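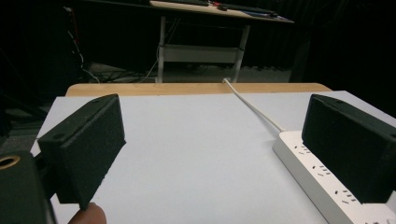 Cords are where household automation still falls down, and I say that after a winter of thinking about very little else. People ask me about folding shirts and loading dishwashers. I would ask them about a white power strip lying on a white tabletop with a thin white cable running off the back edge. Pick that up, coil the cable, put it in a drawer. A ten-year-old can do it while talking to you.

2/ Background for anyone new. I run the returns bench at Manside. We rent out small office setups, desks and lamps and strips and keyboards, and it all comes back in a bin. Somebody has to wind every cord and sort it. In January we logged 1,724 items through the bench. 461 of them were power strips or extension cords.

3/ Kyrylo Moroz and I have been asked to say whether any part of that bench can go to a machine this year. My answer so far is one part, maybe. His answer is two parts. We are still arguing.

4/ The part we agree on is moving closed bins from the cart to the shelf. Same bin, same handles, same height. An arm can do that all day and there is no mystery in it. It also saves us the least time of anything on the list.

5/ The part we don't agree on is the strips. A strip by itself is a good object for two fingers. It's rigid, it's long, and it has flat sides. Close on it and lift. Kyrylo is right about that much.

6/ Then there's the cable. It weighs something, it pulls to one side, and it goes wherever it went the last time somebody dropped it. If it hangs over the far side of a table you can lift the strip just fine and drag a lamp along with it two feet later.

7/ White on white doesn't help either. I squint at our bench under the evening lights and lose the edge of a cord myself. I can run my hand along it until I find it. Most of the machines I have been shown look first and touch second.

8/ Under the desk is worse. Go look under yours. Ours has dark cords and light cords all crossing on the floor, and the job ticket says "remove the black one." Roksolana Bondarchuk gets that done by tugging one end and watching what moves at the other. I haven't seen a demo that tugs.

9/ We went to see the Birhane demo. It wound a cord. The cord had been laid out straight for it, and the winding took 160 seconds. Roksolana takes less time than that from a tangle. I don't hold the speed against it, a slow machine can run at night. I do hold the straight cord against it.

10/ Someone asked about homes. I think homes are harder than our bench, and I don't think it's close. At least our strips are all one of 2 models. My mother's kitchen drawer has cords in it for phones she gave away.

11/ Khải Thân asked if we could just change the cords. Yes, partly. Velcro ties attached at the plug end, a colored sleeve on the last foot, a hook on the bin. We tried the ties on one shelf and the people on the bench liked them more than any machine we've talked about. Customers cut them off, though.

12/ What I would want to see before I sign anything: a strip dropped on the table any which way, the cable off the back, something else sitting on the cable. Twenty in a row with no one reaching in. If a vendor will do that on our bench with our strips, I'll buy the coffee and stay late.

13/ Next up is the Womura visit on 3/3/20. They say they handle "flexible items." I am bringing a bin straight off the truck and I'm not going to sort it first. Will post how it goes.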